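How I Rotate Toys So the Living Room Stays Livable

My sister asked me to write this down after I explained it to her badly over the phone, so this is the whole system, start to finish. You need lidded bins, masking tape, a marker, and one evening when the kids are asleep. I started mine in May and I'm still doing it, which is a record for me (ask about the chore chart. Or don't).

Step 1. Get everything into one pile

And I mean everything, including the stuff under the couch and whatever has migrated to the bathtub. I counted ours the first time out of pure spite and got to 247 pieces, and that was with each puzzle counted as one. You don't have to count. Just dump it all on a rug and make some coffee.

Step 2. Pull out the junk

Broken things go in the trash. Anything with missing parts gets a bag of its own and a week's grace, in case the parts turn up while you're sorting. Things they've outgrown go straight into the trunk of the car — not the hallway, the trunk! If the bag sits in the hallway somebody small will open it and fall back in love with a rattle.

Step 3. Sort by what the kid does with it

I used to sort by size and it was hopeless. Now I go by the kind of play: building, pretending, fitting and matching, making noise, moving around. Stuffed animals I leave out of the whole business because I value my sleep. Each bin gets a bit of every kind, so no bin ends up being the boring one.

The fitting and matching pile is where I slow down. Those toys have loose pieces, and a loose piece in the wrong bin is gone until fall. I set each one on a table and check it against its pieces before it goes anywhere.
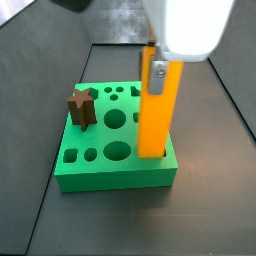

Kuldeep Kushwaha wrote to me after I put up the first version of this page and said he'd skip the kinds of play altogether and let the kids pick what goes in each bin, since in his house the carefully balanced bins got ignored and the one his daughter packed herself was a hit for weeks. I tried it with one bin. She put in nine cars and a spatula and played with it constantly, so I now keep one "kid's choice" bin and do the rest my way.

Step 4. Pack and label

Small pieces go in a zip bag with their own toy, and the bag gets taped shut. I write the bin name on tape on the short side, where I can read it when they're stacked. Ours have names instead of numbers. My son came up with Lurker and Flaklow, and I have no idea what a Flaklow is, but he remembers what's in it better than I do.

Step 5. Swap

Leave one bin's worth out on a low shelf and put the others up high with the lids on. I swap every 2 weeks, after bedtime. Some weeks I forget and it's fine. If they're deep into something (we had a train village once that took over half the floor) leave that out and swap the rest around it.

Do the old bin first: pack it, check the zip bags, lid on, then open the new one. I did it the other way around once and ended up with two bins mixed together at eleven at night.

If they ask for something that's put away, I go get it. One toy out, one toy in, and they choose which one goes back.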